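Caltlow Bench Mat, 10 mm

The Caltlow is a heavy rubber mat for standing on at a workbench, sink or counter. It is 10 mm thick with a closed surface, so spills stay on top and can be wiped off with a cloth and washing-up liquid.

We sell it in one width, 90 cm, and cut it to length from the roll. The longest single piece we can send by courier is 9 metres. Anything over that has to be collected from Ferneck or sent on a pallet – please ring for a price.

New mats smell of rubber for a week or so. Unroll yours upside down overnight and the curl will drop out. It can be trimmed with a sharp knife and a steel rule.

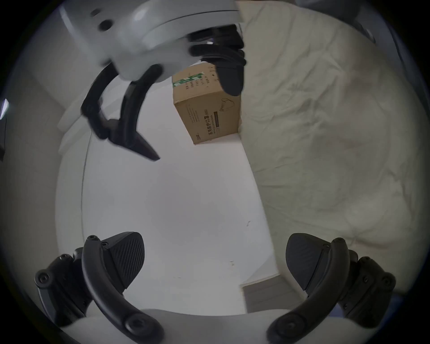

Vaughn Pruitt wrote in December that his had been down for two winters on a concrete floor and the corners had stayed flat, though he would have liked it in a lighter colour. Grey has been asked for before. Debnath, who make the mat for us, will only run it in black at present.

Not suitable for use outdoors or where oil is spilt regularly. For those jobs see the Vuvudero mat, which has drain holes and costs a little more.

Order code: 397
Guarantee: 12 months
Cut lengths cannot be returned unless faulty.

Print this page | E-mail to a friend
Shares: 12 | Comments: 9

Recently viewed
Vuvudero Drainage Mat
Caltlow Edging Strip
Double-Sided Floor Tape
Ferneck Kneeling Pad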